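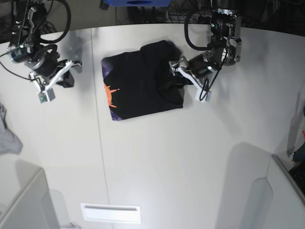

Archivado en: Jornadas | Textil y consumo | Notas de ponencia

Notas para la intervención - La recogida de ropa usada en municipios pequeños
3 de noviembre de 2022

Saludo y agradecimiento a la organización. Recordar que el turno dura 20 minutos y que las preguntas se reservan para el final.

Apertura. La prenda de algodón que un vecino deposita en un contenedor inicia un recorrido que la administración local conoce mal. Los contratos describen con detalle la recogida, pero apenas mencionan la clasificación posterior. De ahí parte esta intervención.

Diapositiva de contexto. El servicio mancomunado de Kasach se puso en marcha en agosto con 2 puntos de entrega atendidos. Se descartó el contenedor de calle por dos motivos: la humedad, que echa a perder lotes enteros, y la mezcla con residuos domésticos. Leer despacio esta parte; suele haber representantes municipales tomando notas.

Criterios de admisión. Se acepta ropa limpia y seca, doblada o en bolsa cerrada. El calzado se entrega atado por pares. No se admiten alfombras ni colchones. La planta de Matlala separa después lo que puede volver a venderse, lo que se destina a trapo industrial y lo que debe tratarse como rechazo.

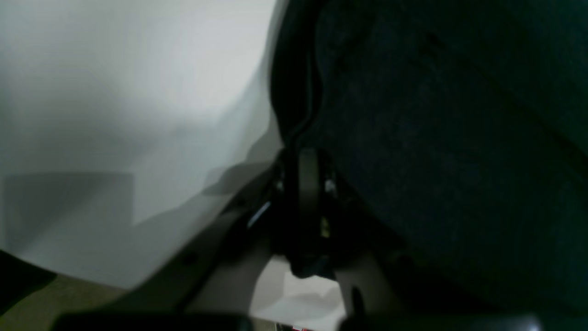
Sostusis objetó en la consulta previa que el punto atendido excluye a quien trabaja en horario partido, y pidió que al menos una tarde se prolongara la apertura. La objeción es razonable y así debe reconocerse ante el público. La ampliación está en estudio; no comprometer fecha.

Costes. Explicar que el precio por tonelada, tomado de forma aislada, induce a error. Una tonelada bien clasificada en origen reduce el gasto de planta, mientras que una tonelada mezclada lo traslada a otra partida del presupuesto. Proponer que los pliegos incorporen un indicador de calidad de la entrega - no solo de cantidad - con revisión semestral.
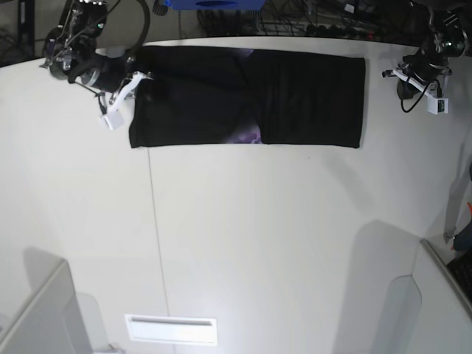

Ese indicador exige una muestra. El procedimiento acordado con Clirna consiste en abrir 200 bolsas por campaña y anotar el estado de cada contenido: apto, reparable o descartado. Conviene insistir en que la muestra se toma antes de cualquier selección comercial, pues de lo contrario el resultado carece de valor para el ayuntamiento.

Si queda tiempo, tratar la cuestión de las prendas estampadas. Su salida como trapo es menor que la de los tejidos lisos, y los pliegos actuales no las distinguen.

Cierre. Remitir al modelo de cláusula incluido en la documentación de la jornada. Indicar que las observaciones por escrito se reciben en el registro de la mancomunidad. Ceder la palabra a la mesa.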